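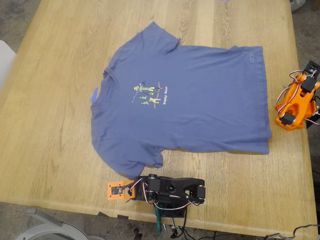
3. Garment Condition and Length of Ownership

3.1 Data and sorting sites

The garment records used in this section come from two sources. The first is the intake log of Drandadus, a secondhand clothing sorter that serves the city of Flandmont and the towns north of it. The log lists 2,761 cotton knit tops received during April, each with a fiber label reading, a size, a color group, and a condition grade. The second source is a mail survey of 1,000 households in the same area, which asked how long people keep everyday clothes and why they stop wearing them. Both sources were closed to new entries before coding began on May 6, 2022.

Only short-sleeved tops were kept for the main analysis. Long-sleeved tops and sweatshirts were graded in the same way but are handled separately in Section 5. They are worn in layers and washed less often, and mixing them with T-shirts made the wear scores hard to read.

3.2 Condition grades

Each garment was graded on the Misar scale, which has 3 levels. Level A covers items that could be sold again as they are. Level B covers items that are sound but show fading, surface pilling, or a stretched neckline. Level C covers items with holes, open seams, or stains that did not come out in the wash. Graders worked from a printed sheet and did not see the survey answers.

All grading was done with the garment laid flat on a table. Hanging a knit top pulls the shoulders and hides ripples at the hem, and early trials with hangers gave grades that differed between graders by a full level. Light-colored wood was preferred to white laminate as a surface. Graders reported less glare and found it easier to judge fading in the middle blues and grays, which made up a large share of the intake.

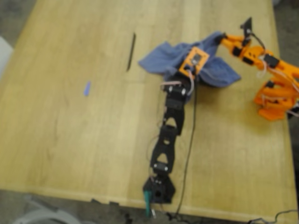 Figure 1. Blue cloth on a light wooden tabletop.

Disagreements were settled by a third reading. Llinos Bellis carried out all third readings so that the same standard was used from the first bin to the last. When the third reading matched neither of the first two, the lower grade was entered. This rule pushes the results slightly toward Level C, and readers who compare our shares with other sorting studies should keep that in mind.

3.3 Fading and color group

Color was recorded in broad groups: white, black, gray, blue, red, green, and mixed. We did not try to measure color with an instrument. The original shade of a donated shirt is unknown, and a single reading cannot tell a faded navy from a shirt that was sold in a muted blue. Graders instead compared the outer face of the fabric with the inside of the side seam. A clear difference between the two was entered as fading.

The seam test works poorly on shirts that were dyed after sewing, where the inside and outside start out uneven. These shirts were flagged when the care label or the stitching made the method clear. Flagged items remain in the total but are left out of the fading comparison. 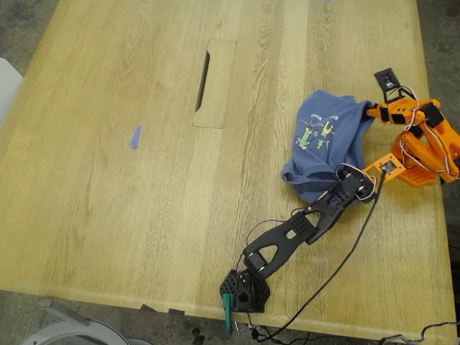
Figure 2. Light oak tabletop with a small strip of blue tape.

3.4 Pilling and surface wear

Pilling was scored on the front panel and again under the arms. The Ong method asks the grader to look along the fabric at a low angle, first with the knit and then across it, and to give the worse of the two scores. We followed this method except that lint was brushed off before scoring. Lint and pills look alike at reading distance, and tops stored in mixed bins pick up a good deal of loose fiber from the items around them.

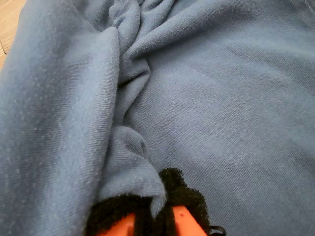 Underarm scores were worse than front panel scores in every color group. This agrees with the survey, in which rubbing and thinning under the arms came up more often than damage to the body of the shirt. Respondents rarely named pilling as a reason for giving a shirt away. They tended to move a pilled shirt to home or yard use, and it stayed in the household until a seam opened or the neckline lost its shape.

The intake log therefore misses part of the wear that matters to owners. A shirt kept for painting or yard work is often thrown out at the end and does not reach a sorter. Section 4 uses the survey answers to estimate how long this second period of use lasts.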